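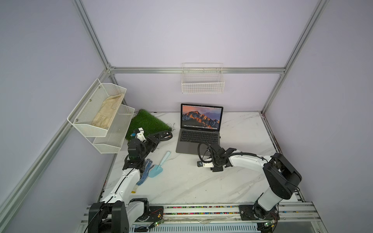

**FICTION / SHORTS**

Take 200 was the glove again.

Duangjai had the leaders, one in each fist, little handles gone shiny from other people's palms. Left hand down. Squeeze. The left arm did what she did, a hair behind, like a kid brother.

"Slower," said Remo from the door. Coat on already. "It learns your hurry."

"It's ten past eleven."

"Slower anyway."

She went slower. Glove up, across, onto the turf. Trowel next -- handle first, the way Agathe wanted it, because Agathe gardened and had opinions. The pale blue one, not heavy. Dropped it. Reset. Glove back on the table, palm up. Trowel back beside it. Again.

Seven more and she could go home. That was the deal with Wusik, who paid by the good take and paid nothing for the dropped ones. Laptop still showing its mountains, all that orange light on the peaks. She'd started to hate the mountains.

201. Fine. 202. Fine. 203 she sneezed and both arms sneezed too, a sort of shrug from the shoulders. She laughed out loud, alone, Remo gone by then. Threw that one out.

Her mother used to lay her own gloves down like that. Palm up, on the step in Cliscombe, fingers pointing at the house. Then the trowel. Then a hand on the doorframe to get her breath. Duangjai hadn't thought about it in years and now her wrist was doing it, the small turn at the end, the pat. When had she started patting?

She scrolled back thru the takes. 18, no pat. 90, no. 146, there it was. Every one since.

She should of flagged it. Agathe would want it out -- wasted motion, half a second each time.

Her phone buzzed. Remo. *Done??*

*Nearly*, she typed.

She picked up the handles. Glove. Across. Down on the green, and the little turn, and the pat.

Saved it.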